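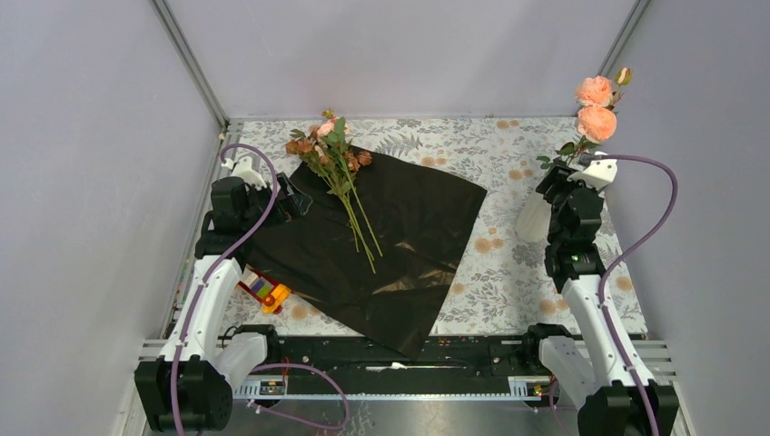
Maintenance thread for the two-arm cell. We swapped the fingertips on both grippers and re-dressed the cables. Posting the order I do things in, for anyone running a similar bench. July 2025.

1/ Power down at the supply, then support each arm by hand before torque drops. These joints have no brakes. An arm that falls from full height lands on the shoulder housing, and you get to recheck zero on every joint.

2/ Base clamps first. Both bases bolt to the same front rail. If a base has crept along the rail, every later step is wasted. I set the clamp screws with a torque driver at 2 Nm and put a paint mark across each head. A broken mark means full re-zero.

3/ Wipe the toothed track with a dry brush. No oil. Oil collects lint from the tablecloth and turns into paste.

4/ Cables. The arms use the purple Orkex flex cable. Leave a wide loop outside each elbow, enough that the wrist can reach both its limits with the loop still hanging free. Tight loops look neater and fail at the connector.

5/ Failure log since October: 87 stops on this cell. Most were a connector backing out at the wrist. After the loops were lengthened, that fault went quiet. The rest were fingertip wear and one bad Tosport power lead.

6/ Fingertips. The old ones had a polished patch where they meet. On cardboard you would never notice. On a thin round stem the part rolls out sideways during the lift. Replace in pairs, never one side only, or the closing point shifts off center.

7/ After fitting, close the gripper on nothing and zero it there. Then close on a 2 mm pin and check the reading. If the two fingers reach the pin at different times, loosen, reseat, repeat. Do not fix it in software.

8/ Grip current. We run stems at 80 mA hold. Higher than that and plastic stems take a dent, which then becomes the place they always slip to. Stem limit is stored separately from the sheet limit in the Plurkis config. Check that both survived the update. Ours did not the first time.

9/ Functional check is the bouquet job, which is why the bench has flowers on it. Artificial stems are a good test: thin, springy, leaves in the way, surface never quite even. Tips should meet the stem square, with the wedge edges parallel. 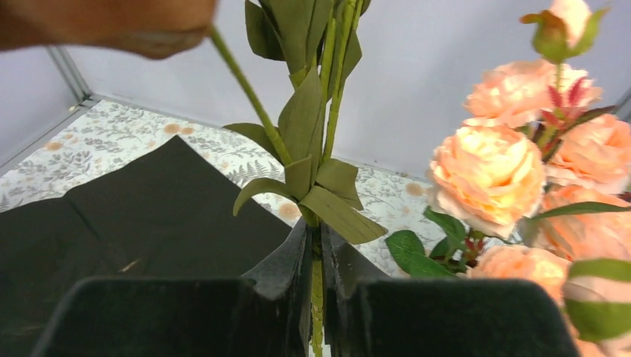
Fingertips at the stem, peach roses to the right.

10/ What I look for on the wrist camera: both tips in view, stem between them, foliage above the tips and not inside the gap. A leaf folded into the grip reads as a good grasp on current alone. The camera is the only thing that catches it.

11/ Hands in the cell. When someone is presenting a stem by hand, speed limit goes to the low setting and a second person holds the stop. This applies during maintenance too, including "just one quick try."

12/ The black sheet is the other half of the test. Thin plastic, low friction, shiny in spots. Run it with the same tips. If they hold a stem but slide on the sheet, the faces are contaminated. Clean with alcohol, let them dry, run again before touching any limits.

13/ The sheet also upsets exposure. Black plastic next to a white cloth pushes the auto setting around every time the wrist turns. Lock exposure with the sheet in place and the flowers in view. Redo the lock if the lights are changed.

14/ Do not swap the tablecloth in the middle of a check run. A different background makes the before and after clips hard to compare. Same cloth, same sheet, same stems until the sign-off is done.

15/ Sign-off is 136 cycles across both arms with no operator reset. An operator nudge counts as a reset. Log the joint temperatures at the end and compare with the last sheet. One joint running warmer than its twin on the other arm gets opened up.

16/ Spares on the shelf for this cell: one set of fingertips per arm, two wrist connectors, one Fujimoto joint module, paint pen, brush. The joint module has to be given its ID before it goes on the chain. Write the ID on the housing.

17/ Next job is a strain relief clip for the left wrist. The current one is a zip tie. It holds, but it has to be cut for every tip change. Will post the drawing once it has been through a full check run.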